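Storage and sorting: your questions answered

Which bin do bag rolls go in?
Rolls of black bags go in the yellow bin. Two rolls per bin is plenty.

Do the rolls have to stand upright?
No. They can stand or lean, as long as they come out easily. Tuck the loose end in if it catches on your hand.

What goes in the red bin?
Tubs and jars with screw lids. Close the lid fully and leave the label on.

Can I use other colours?
Yes. The Edutstead store has 74 bins in stock and only the red and yellow ones are set aside for this. Use any other colour for cloths, brushes and gloves.

How much can I keep on one shelf?
Up to 18 kg on the Boleo shelving. The older shelves in the Stadov room take less, so keep heavy tubs on the floor there.

How do I clean a bin?
Empty it, wash it with warm water and a little washing-up liquid, and dry it before anything goes back in.

How should the two bins be placed?
Side by side with the rims touching, yellow on the left and red on the right.

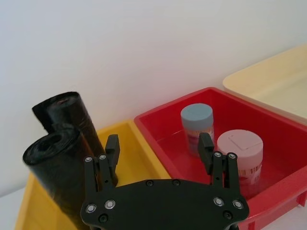
Where do I report a cracked bin?
Write the shelf number on the sheet by the door and put the bin underneath. Replacements are put out in August.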